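# The sorting desk at Flarero

*Feb 16, 2019*

The woman who runs Flarero, the house-clearing and sorting service on Ifans Lane in Cerham, does not like the word clutter. She says it makes people feel told off before anything has been opened.

"I just say things," she said. "You've got things, and some of them haven't got a place. That's the job."

She started the business in July, after several years in the office of Clindero, the storage firm on the edge of town. Part of her work there was ringing customers whose units had fallen behind on rent. Many of them could not tell her what was inside.

"One man had paid for 20 months on a unit and thought it was his mother's furniture. It was his own. He'd put it in there himself when he moved, and forgotten, and bought another lot."

Most of her clients now are people moving somewhere smaller, or families dealing with a relative's house. She charges by the half day and will not quote over the phone. The largest job so far was a terraced house where the owner was 94 and moving in with her son. It took nine visits.

"She was quicker than he was," she said. "He wanted to stop and talk about every plate. She'd say yes or no and then ask when we were having tea."

The larger pieces are dealt with at the house. The small ones go back to Ifans Lane in crates, and I had come to ask about those. The workroom is on the ground floor, behind a door that sticks. She told me to push it with my knee.

I asked why the small stuff needed a room of its own.

"It takes longer than the wardrobes. A wardrobe is one decision. A kitchen drawer might be a whole afternoon, and people get tired and start throwing it all in one bag. Then they ring me at night and ask if I saw a key."

Her method has changed since she began. At first she sorted by what a thing was: stationery in one crate, sewing in another, toys in a third. Clients found it hard to look through. They remembered their belongings by the room, and often by the exact drawer, and a crate of pens from all over the house meant nothing to them.

Now each drawer or shelf is kept together until the client has looked at it. It goes into its own crate with a label saying where it came from. She writes the labels in pencil, and she does not put anyone's surname on them.

"If I tip a drawer out in front of someone, they'll tell me what all of it is," she said. "If I show them the same things a week later, mixed up with other things, they'll say they've never seen them in their life."

I asked what she does with something neither of them can identify. She has a tin for those. It is kept for three months after a job ends, and then she goes through it again. Screws, caps and odd plastic parts make up most of it. Twice a client has come back for something. One wanted the foot off a sewing machine and the other a shelf peg.

She is firm about rubbish, though, and does not believe every scrap deserves a conversation. Old receipts are checked for a date and go. Packaging goes unless it belongs to something that will be sold. Broken pens go without discussion.

"People think I'm going to be sentimental on their behalf. I'm not. I've got a bus to catch."

Money comes up a good deal. Clients hope the contents of a drawer will pay for the clearing, and she tells them at the first visit that it almost never does. The exception last autumn was a watch in a sock, which a dealer bought for £400. She had nearly put the sock in the rag bag.

"I check socks now," she said.

Her advice for anyone doing the job without help was short. Start with a drawer you do not care about. Stop after 2 hours - even if it is going well - and do not buy any boxes until you know what is going in them. She has cleared houses where the storage boxes were the main thing to be cleared.

She also thinks people should put things down on a bare surface before they decide. Looking into a box is no good, she said, as you only ever see the top layer and you make your mind up from that.

Her own desk gets used for whatever is next, and she makes no claims for it. It is light wood, and she wipes it down at the end of the day if she remembers. When we talked about what ends up on it, she went straight to the small things: the blue, green, red and orange beads over at one side, the clear bag with the blue zip strip, the paper cup with a cat's face on it, lying on its side. The beads she would always ask about before deciding anything. "Beads are somebody's," she said. She was less sure about the cup. A paper cup would usually go in the bin, but a child might have liked the cat, and it costs her nothing to ask.

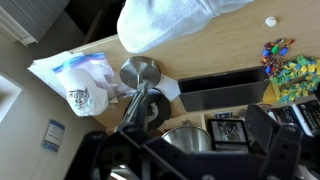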